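How to Cut Old T-Shirts and Towels Into Cleaning Cloths

Posted 1/3/26 in Laundry and Linens

A worn cotton T-shirt will give you several good cleaning cloths, and an old bath towel will give you more. You don't need to sew. You need sharp fabric scissors, a flat surface and an hour or so the first time you do it.

What to keep and what to skip

Cotton is best, and older cotton is better than new. It has been washed so many times that most of the loose fiber is gone and it soaks up water right away. Flannel sheets and cloth diapers work well too.

Skip anything that is mostly polyester or nylon. It pushes water around the counter and won't pick it up. Sweatshirts are fine for floors but leave fuzz on glass. If the label is missing, put a drop of water on the fabric. If it sits there as a bead, leave that piece out.

Wash everything hot before you cut, with your normal detergent and no fabric softener. Softener leaves a coating that makes cloth streaky on windows.

Step 1. Flatten the fabric

Work on a table, not on the bed or carpet. Spread one piece at a time and smooth it from the middle out to the sides. It doesn't have to be ironed. Small wrinkles won't change the size enough to matter.
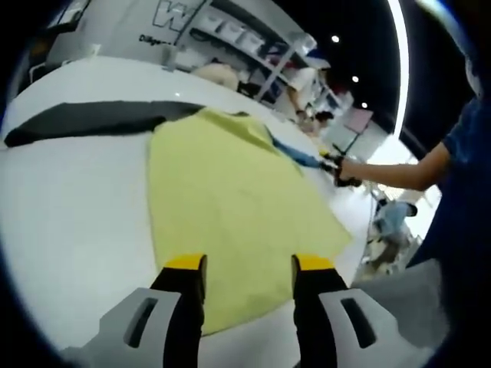

For a T-shirt, cut off the hem first, then cut up both side seams and across under the arms. That leaves a front and a back panel. The sleeves can be opened along the seam and saved for shoe polish or bike chains. Printed areas don't absorb well, so cut around a large print and throw it out.

Step 2. Choose a size

Make a cardboard template and use it for everything. Mine is a 12-inch square, which folds in quarters to fit the hand. Smaller pieces get lost in the wash, and larger ones drip. For floors, leave a hand towel whole or cut a bath towel in 4.

Step 3. Cut

Trace the template with chalk or a washable marker and cut on the line. T-shirt knit curls at the edge but does not fray, so you can leave it as it is. Towels do fray. You can zigzag the edges if you have a machine, or use pinking shears – they slow it down, though they won't stop it. I leave mine raw and trim the strings after the first wash.

Step 4. Sort by job

Mixing bathroom cloths with kitchen cloths is the main thing to avoid. Color is the simplest way to keep them apart. Use one color for the kitchen, another for the bathroom, and anything stained or odd for floors and outdoor jobs. Two piles of similar colors will end up mixed, so pick shades that look different even in a dim closet.

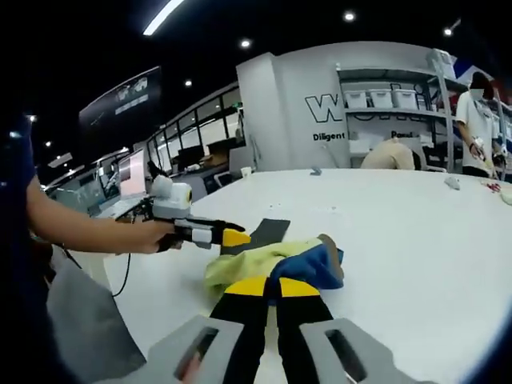

Step 5. Fold and store

Fold each cloth in half twice and stand the stack on its side in a drawer or shoe box. Keep the kitchen box under the sink and the bathroom box with the cleaning supplies.

Washing and replacing

Hang used cloths over the edge of a bucket until they dry, then wash them together on hot. Don't put a damp cloth in a closed hamper, or it will smell by the next day. Cloths used with bleach should be rinsed first and washed alone.

Anything used with linseed oil or oil-based wood stain should not go in the washer or in a pile, as it can heat up and catch fire. Lay it flat outside, away from buildings, until it is stiff and dry, then check with your local waste office about where to take it.

I go through both boxes every June and move the thinnest kitchen cloths to the floor pile. When a floor cloth has holes, it gets one last job and goes in the trash.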